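Re-papering and resetting the two-arm table (Rornlow bench)

Quick write-up as I've been asked for this three times since July. Covers the paper, gripper check, cables and restart. Allow 30 minutes, less once you've done it before.

You need: roll of brown paper, masking tape, a cloth, hex keys, the feeler gauge from the Custar drawer. Laptop charged, please.

1. Park the arms

Run the park routine from the laptop, not by hand. Wait till both have stopped. Then stop button in, on both. Don't lean over the table before that, even for a second.

Clear everything off. Bin, lid, tray, any small parts. Parts go in the tub on the shelf and not in your pocket (Son bench lost a set that way).

2. Old paper off

Peel the tape from the front edge first, work backwards. Slowly round the arm bases or you'll snag a cable. Wipe the top down and let it dry. Any glue left behind makes a ridge under the new sheet and the grippers will catch it on low picks.

3. New paper on

One sheet, full length, no joins. Tape the back edge, pull it flat, tape the front. Smooth side up. If it bubbles lift it and go again — a bubble throws the height out and you'll be chasing it all afternoon.

4. Grippers

Close each one fully, check the fingers meet evenly. Gap at the tip means a loose finger screw. Nip it up, quarter turn, no more. Wipe the pads. Swap them at 1,000 cycles, the count is in the Toltimden log under "tools". Last pair went over 700 past that and were droping lids by the end.

5. Cables

Follow each one from base to gripper with your hand. They should loop loosely and never go tight at full reach. Move any tie that's rubbing. Mi-kyung Cha re-did the routing on both arms so if it looks odd to you, ask her before you cut anything.

6. Restart

Stop buttons out. Wait for green on both bases. Run home, then the 7 point touch check. If a point fails run it again, and if it fails twice the paper isn't flat, go back to step 3.

7. Put the kit back

Bin in the middle, latch handle to the right. Small red parts inside, spread out a bit, then the ribbed lid on top. Blue tray to the right of the bin, small gap between, nothing in it. Bring the arms in to the start pose, one gripper either side. Check you can see the bin rim clear of the fingers befor you press go.

First run at slow speed. Hand near the stop button the whole way through.

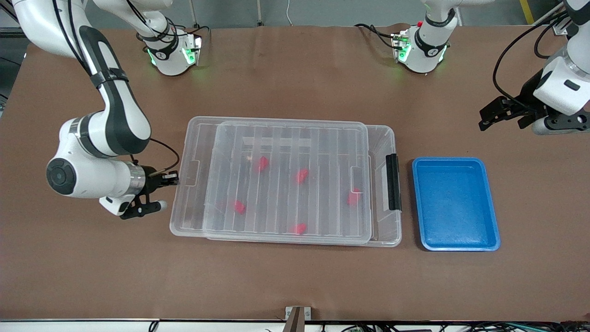
If the first run is clean go up to normal speed and put the date in the log. Spare paper is under the bench, and when you open the last roll tell me so I can order more.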